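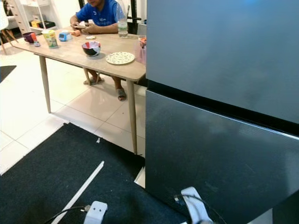
At the table, in a blue T-shirt.

I've put 60 hours into Lesstead now, most of them after supper with a mug of tea going cold, and I think I'm ready to say I love it — grumbles and all! You run a small ferry company out of the harbor town of Derkport, hauling mail, goats and gossip between the islands, and you pay for everything with a glowing stuff called Ki.

The first few evenings are slow. A new boat costs 400 Ki, and I was earning 17 a trip (my friend Dilani Bandara quit right there, and I can't blame her).

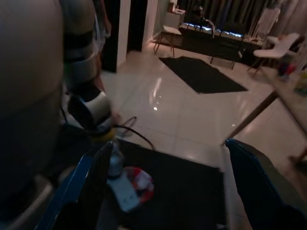
Stick with it until the Zeltum route opens, though, because that's when the storms come in and you start planning each crossing like a little heist. The music is lovely too, all accordion and rain.

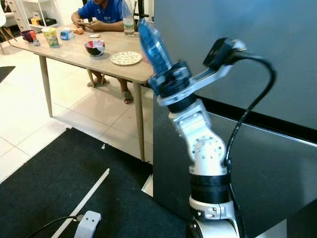

A blue ribbed shape held up high, with the table beyond.

My gripes are the tiny map text and a save system that only works in port. Edmund Michalski gave it 81 in our January roundup, and I'd go a touch higher. Play it with headphones if you've got them.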